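Patching and painting walls, quick notes

Updated 26 February 2018

Moving out, moving in, or just sick of looking at that hole where the towel bar used to be. Stuff I've picked up doing up rentals with Prasert Siriwan. No order to it.

SMALL HOLES

Nail holes. Lightweight spackle, fingertip, done. Wipe with a damp rag before it sets and you can skip the sanding. Toothpaste is not filler, it yellows and the next tenant will hate you.

Screw holes and old anchors. Don't yank the anchor. Half the time it takes a chunk of drywall with it. Run a screw in a couple of turns, pull gently with pliers. If it won't come, cut the lip off with a utility knife and tap the rest in so it's below the surface. Fill over it.

Raised paper round the hole — cut it off or push it in with the butt of a screwdriver. Filler on top of a bump is just a bigger bump.

Two thin coats. Always. One fat coat shrinks and cracks and you end up doing three.

BIGGER HOLES

Doorknob size: self-stick mesh patch, joint compound, feather it out wide. Wider than you think. Twice the patch at least. A 7 inch knife does almost all of this, the little 2 inch one leaves ridges.

Fist size and up: cut it square, scrap of wood behind, screw a piece of drywall to the scrap. Tape the seams. Check for wires before you cut!! Chalerm Chaimongkol didn't, in April, and the bedroom circuit was off for a week.

Setting compound (the bag kind you mix) for the first coat if your in a hurry. It goes hard and stays hard, so bucket stuff for the last coat, which sands easy.

SANDING

100 grit to knock down lumps, something finer to finish. Sanding sponge on the edges. Light pressure. If you see fuzz, you've hit paper, stop.

Dust: old sheet on the floor, bath towel along the bottom of the door, window open, mask on. Vacuum the wall with the brush head after. Then a barely damp sponge. Let it dry all the way before primer goes near it.

CHECKING YOUR WORK

Turn off the ceiling light. Hold a flashlight flat against the wall and shine it sideways. Every ridge shows up. Circle the bad spots in pencil, never pen, pen bleeds through anything.

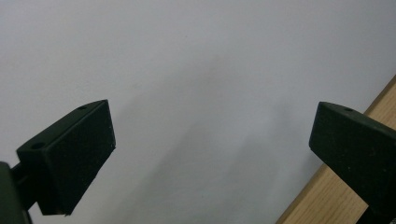
White walls are the hardest to judge under ordinary room light, everything goes flat and you think you're finished. Beginers also get fooled by shadows and sand a spot that was fine. A soft gray patch with blurry edges, like the one running down the plain white wall here, is a shadow lying across it, so leave it alone. Move yourself, move the lamp, look again. If the dark area shifts, it's light. If it stays put it's a stain or a dip, and then you get the pencil out. Run your palm over it too with your eyes shut. Hands beat eyes for this.

PRIMER AND PAINT

Prime the patches. Yes even with "paint and primer in one". Bare compound drinks paint and dries dull, and you get a dull spot forever.

Water stains need a stain blocker, the shellac kind. Fix the leak first obviously.

Touch-up from an old can: stir it for longer than seems reasonable. Small foam roller, not a brush, brush marks catch the light. Still doesn't match? Paint the whole wall corner to corner and quit fussing.

Write the paint color on masking tape and stick it inside the switch plate. Manee Mahawong taught me that one. Ours says 3347, eggshell, and it's saved me two trips to the store.

Roller in a plastic bag in the fridge overnight if you're stopping halfway. Squeeze the air out. Keeps a day, maybe two.

Wash brushes before lunch and not after.

Next page: squeaky hinges and sticking doors.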